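Lukico packing room: where we're up to
Progress report to the Cruickshank fund, 2019-10-09

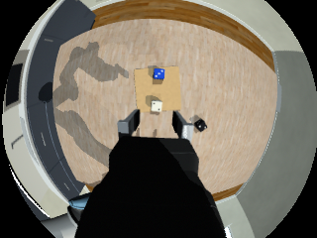

Since February the packing room at Flultotcombe has changed more for the people than for the machines, so I'll start with them! Yevdokiia Pavliuk used to spend whole shifts dropping dice into game boxes by hand, and her wrists let her know it. She now spends most of her week with me on the simulator, setting up practice layouts for the arm before we let it near the line. In the one we're working on at the moment, the blue and white dice are on the tan pad and the black one is down on the floor beside the right finger, and she wants the arm to sort out strays like that without a person reaching in.

We've run 587 simulated picks so far, and 186 of those had a die off the pad (those are the ones we learn from). Your grant has paid for 90 hours of training, which the packers asked to have in paid time, and they got it.

Not everyone's keen. Two of the night crew are worried about their hours, and I don't have a good answer for them yet. Grilov, who make the arm, are sending us a new set of finger pads, and we'd like to put the remaining $1,187 towards a second screen so the packers can watch the practice runs too.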